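## 4. Setting up the drawer task

Revision of 29 Dec 2021. Applies to all benches used by the Fladport Student Robotics Club.

This section covers the drawer task from a cold start to a first recorded run. Section 3 (arm power-up and network check) must be complete. Teams preparing for the Stutness meet should use the values given in 4.4 without changes.

### 4.1 Before you start

You need:

- one arm, mounted and passed under Section 3
- the parallel gripper with both fingers fitted
- the white two-drawer unit
- two wooden cubes
- the green work surface
- a laptop with the Wandex control program installed
- the team log sheet

Check that the emergency stop is within reach of the person at the keyboard. Press it once, confirm that the control program reports a stop, and release it. A team that skips this check loses its bench slot.

**CAUTION:** Only one person gives motion commands. A second person may stop the arm at any time without asking.

### 4.2 Placing the work surface and drawer unit

1. Lay the green surface flat on the bench. Press out any raised corners.
2. Set the drawer unit on the surface with the drawer fronts facing the gripper side.
3. Close both drawers fully by hand.
4. Fix the drawer unit to the surface with two strips of mounting tape under the base. Wait 15 minutes before applying any load.
5. Pull the upper drawer out and push it back by hand. The unit must stay in place. If it slides, replace the tape and wait again.
6. Put the two cubes on the open part of the surface, clear of the path the fingers will follow to the drawer.

Note: Cube positions are free for practice. At the meet they are set by the judge after the team steps back.

### 4.3 Routing the arm cable

The cable must follow the arm through its full reach without pulling on the gripper connector.

1. Strap the cable to the upper links. Leave a loop at each joint.
2. Move each joint slowly by hand guiding to both ends of its working range.
3. Watch the connector at the gripper. If the cable goes tight at any point, stop, return the joint, and make the nearest loop longer.
4. Keep loose cable on the bench behind the green surface and away from the fingers.

**CAUTION:** Do not pull a plug by its cable. Switch off gripper power before removing the connector.

### 4.4 Entering the start values

Open the task file in the control program and enter the values below.

| Setting | Value | Unit |
|---|---|---|
| Approach height above surface | 231 | mm |
| Horizontal distance, arm base to drawer front | 432 | mm |
| Time limit for contact move | 3000 | ms |
| Arm speed, first run | 15 | percent |

The approach height is measured from the green surface to the fingertips. Do not measure from the bench, as the surface adds to the height.

If the measured distance to the drawer front differs from the table, move the drawer unit. Do not edit the value to match the bench. Task files are shared between benches, and an edited value will put the next team's fingers in the wrong place.

Save the file under the team name. The program keeps the previous copy.

### 4.5 Teaching the contact point

The arm opens the upper drawer with one finger. The gripper does not close on anything during this move.

1. Switch the arm to hand guiding.
2. Bring the gripper to the approach height with the fingers pointing down.
3. Move toward the drawer unit until the finger nearest to it is level with the front of the upper drawer.
4. Lower the finger until it can hook the drawer front. Keep the tip clear of the lower drawer.
5. Store this position as `contact`.
6. Pull the arm back by hand along the line of the drawer until the drawer is slightly open. Store this position as `open_small`.
7. Continue until the drawer is open far enough to take a cube. Store this position as `open_full`.
8. Return to the approach height and store `clear`.

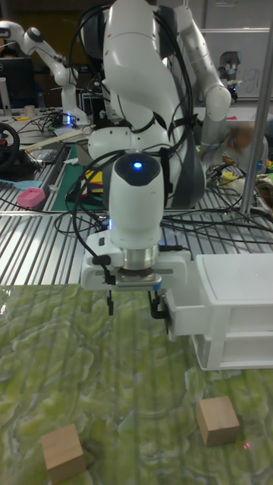 A comment from the Rieger team, entered on the shared log in September, asks that `open_small` be made a required point and not an optional one. With only `contact` and `open_full` stored, their arm took a curved path and the finger rode up off the drawer on most runs. They also asked for the arm to pause there before it continues.

The request was accepted. `open_small` is now required, and the program will not start a run without it. The pause is left to each team. A half-second pause is enough to see whether the finger is still holding.

### 4.6 First run

1. Close both drawers. Move the cubes back to their start positions.
2. Announce the run. All hands leave the green surface.
3. Start the program in step mode. The arm moves to `clear` and waits.
4. Step to `contact`. Look from the side and confirm that the finger touches the upper drawer only.
5. Step to `open_small`. Confirm that the drawer has moved and that the unit has not.
6. Step to `open_full`.
7. Step to `clear`. The finger must leave the drawer without pushing it shut.
8. Enter the result on the log sheet, including failed runs.

Repeat until three runs in a row pass in step mode. The team may then switch to continuous mode at the same speed. Do not raise the speed in the same session as the first continuous run.

**CAUTION:** If the drawer jams, do not add force in the program. Press the stop, back the arm off by hand guiding, and free the drawer with the arm at rest.

### 4.7 Common faults

**Finger slips off the drawer front.** The contact point is too high. Teach it again slightly lower. If the fault comes back, check the finger screws for play.

**Drawer unit tips or turns.** The pull is not in line with the drawer. Teach `open_small` and `open_full` again, keeping the gripper body parallel to its starting direction.

**Program stops with a time error during the contact move.** The finger has met something before reaching the stored point. Check for a cube or cable in the path – then check that the upper drawer is closed.

**Gripper does not respond, arm moves normally.** The gripper connector is not fully seated. Switch off gripper power, reseat the connector, and repeat 4.3 steps 2 and 3.

**Points are off by the same amount in one direction.** The green surface or the drawer unit has been moved. Measure the distance again and correct the position on the bench. Teaching new points will hide the fault until the next team loads its own file.

### 4.8 Leaving the bench

1. Send the arm to the park position.
2. Switch off gripper power, then arm power.
3. Close the drawers. Leave the drawer unit taped down if another team has the next slot.
4. Return the cubes to the parts box.
5. Copy the task file and the log sheet to the club folder.

Placing a cube in the open drawer is covered in Section 5. Do not begin Section 5 until the log shows three continuous runs passed under 4.6.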